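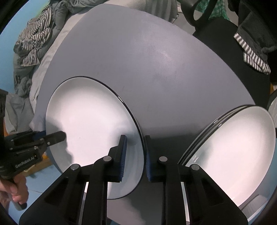

*White plate with a dark blue rim, gray table.*

24 February 2022

Today I want to write about lentil soup. In my family we eat it in every season, also in the hot months, when other people have already changed to salads and cold fruit. When I moved to Cadness I did not find it in any restaurant the way I know it, so I had to learn to cook it myself. It took me a long time to be satisfied. Now I make it almost every week, and two readers have asked me for the recipe, so I am writing it down with all the small things I learned.

First I must say that this is red lentil soup. The green and brown lentils are also good, but they keep their shape and they need a longer time. Red lentils fall apart in the pot and make the soup thick without flour or cream. If you buy them in a bag, look at the color. It should be bright orange. When they are pale and dusty they have stood on the shelf too long, and then you can cook them for an hour and they still feel like sand on the tongue. I buy mine at the market in Likon, from a stall that sells only beans, rice and dried fruit. The supermarket near my apartment has them too, but there I have had bad luck more than once.

## What you need

For four people, or for two people who want to eat the same thing tomorrow:

- 1 and a half cups of red lentils
- 1 large onion
- 2 carrots
- 3 cloves of garlic
- 1 tablespoon of tomato paste
- 6 cups of water or a light vegetable broth
- 1 teaspoon of ground cumin
- half a teaspoon of sweet paprika
- 3 tablespoons of olive oil
- salt
- 1 lemon
- butter and dried mint for the end

I know that many recipes put a potato inside. My aunt does it, and her soup is very good, but it is heavier and on the second day it becomes almost a mash. I stopped using the potato and I don't miss it. You can decide for yourself.

## How I cook it

Wash the lentils in a big bowl with cold water. Move them with your hand, pour the water out and repeat until the water is nearly clear. For me this is usually four or five times. I used to skip the washing when I was in a hurry, and then there was so much gray foam in the pot that I stood there with a spoon for ten minutes and saved no time at all.

Cut the onion small. It does not have to be beautiful. Warm the oil in a heavy pot on medium heat and put in the onion with a little salt. Now you need patience. The onion should become soft and yellow, with a few brown places on the edges, and this takes 12 minutes on my stove. In the beginning I gave it only three or four minutes, and my soup always had a sharp taste that I could not explain. I blamed the cumin, I changed the brand of cumin, and finally I understood it was the onion!

Then add the carrots in thin slices and the garlic, and after one minute the tomato paste. Stir it well on the bottom of the pot until it gets darker and smells a little sweet. Add the cumin and paprika, count slowly to ten, and put in the lentils and the water.

Let it boil, take away the foam, and turn the heat down. I leave the lid half open. After 27 minutes the lentils are completely soft and the carrots break when you press them with a spoon. I wrote this number on a paper inside my kitchen cabinet because my oldest pot always boils over if I forget it longer.

Salt comes now, not earlier. I am not sure if it is true that salt makes lentils hard, I have read both opinions. But at the end it is easier to taste how much is needed.

## Smooth or not smooth

At home we always made it smooth. I use a hand blender directly in the pot, with the heat off. One minute is enough. If the soup is too thick, add hot water from the kettle, a little at a time. If you have no blender, a whisk also works, only the carrots will stay in pieces, and I think this is nice too.

In the restaurant in Sengar where I ate lentil soup in September, they mixed only half of it and poured it back to the rest. I liked it very much. The soup was creamy, but there was still something to chew. I have tried to copy it at home and I am still not happy with the result. Maybe they add some bulgur. I was too shy to ask.

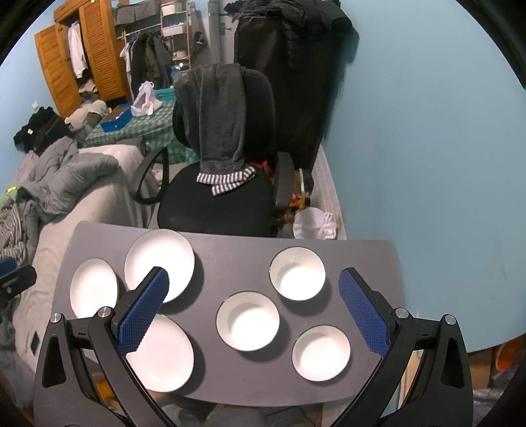

## The butter on top

Please don't leave this part out. Melt two tablespoons of butter in a small pan. When it makes bubbles, put in a teaspoon of dried mint and a pinch of paprika and take it from the stove immediately. The mint burns very fast and then it is bitter, and you must start again with new butter. Pour a spoon of it over every portion and give lemon on the side. I use a lot of lemon. My husband uses none, and we have stopped discussing it.

With the soup we eat flat bread, or toast if there is no flat bread. A plate with radishes and parsley is also good on the table, and some olives.

## Keeping it for later

In the refrigerator the soup stays good for three days. It becomes very thick when it is cold, so warm it slowly with half a cup of water and stir often. You can freeze it as well, but without the butter and without the lemon.

I calculated the cost once, when the prices went up. The lentils for one pot cost me 80 cents at the market. The onion and the carrots are a little more, and the most expensive thing is the lemon, at least in winter.

Next time I would like to write about the yellow split pea soup from Irner, which looks similar but is made in a very different way, with dill and no tomato. I have cooked it only twice so far, and the second time was too salty, so I need some more practice first. If you know a good recipe for it, please leave it in the comments.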